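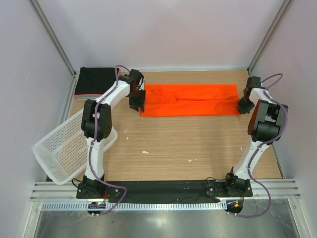
Orange cloth on the table, two arms reaching across

3/11/08

Up at six to let the plumber in and he didn't come until gone nine. The boiler is fixed for now. He wants to come back for the valve, and he left a part number on the back of a parking ticket which I have copied into the house book in case the ticket goes missing.

While I waited I went through the last of Mum's boxes from Mulledwood. I had put it off since September. The first was nearly all paper: bank statements, seed catalogues, the instructions for a pressure cooker she gave away when I was at school. I kept the recipe notebook and a bundle of letters from Catarina Azevedo, who lived next door to us in the first house and wrote every Christmas after she moved. I read four of them. They are mostly weather and knees. In one she asks whether I am still frightened of the geese. I have no memory of being frightened of geese, but I do remember the geese.

The second box was curtains. I think they came from the back bedroom, though Sofia says the dining room. We spoke on the phone at lunch and went round it twice. She would like the green pair if the moth hasn't been at them. It has, a little, along one hem. I told her she could take them up by an inch and lose the worst of it. She is coming at the end of the month and will look for herself.

Sofia had news about the land as well. The surveyor has been and measured the orchard again, and it comes out at 3455 square metres, which is less than the old deed says and more than the man at Aquino told us in the spring. So that is three different figures for the same field. She wants to pay for the boundary to be marked properly before we sell. I said yes. It will cost 300 each, and I would rather pay that than have letters going back and forth with the neighbours for years. The wall on the lower side has come down again in two places. She thinks it was the rain.

Soup for lunch, the end of Sunday's bread toasted.

In the afternoon I walked into town by the canal. Very still, and the water brown after last week. They have taken down the two poplars by the lock and the whole of that side looks bare, you can see straight through to the backs of the houses. I posted the form for the pension people and bought stamps, a bulb for the landing and a tin of wood filler. The shop had no small tins so I have enough to fill a staircase. Met Mrs Barreto's old tenant outside the chemist – I have forgotten his name again – and we talked for ten minutes about parking. His hip is better.

The choir was on tonight but I didn't go. My throat has been scratchy since yesterday and it is only the carols, which I could sing asleep. I rang to say so. They are short of altos as usual and want 1000 pounds by Christmas for the hall heating. I put myself down for two cakes and a turn on the door.

Did the window frame instead. The filler goes off faster than the tin says and I had to chip out the first lot and start over. The second go was better. It will want sanding tomorrow, then a coat of primer if the weather stays dry enough to have the window open. I should have done it in the summer when I did the others.

Tried one of Mum's recipes for supper, the bean one with the smoked paprika. She gives no quantities at all, only "enough". I used too much bay. There is plenty left for tomorrow and it may improve. In the margin she has written "2000, made for the Luratent people, all eaten" and I have no idea who they were. I must ask Sofia. It might have been the firm Dad did the accounts for, or that may have been Terninance. They both closed down a long time ago.

Started the library book again, having lost my place and most of the plot. Twenty pages and I was falling asleep over it.

To do: ring the plumber about the valve. Sand the frame. Find the spare key for Sofia. Put the curtains in a bag in the freezer, if there is room once the beans are in. Answer Catarina's daughter, who wrote in the summer and has had nothing from me yet.

Bed at half past ten. Wind getting up.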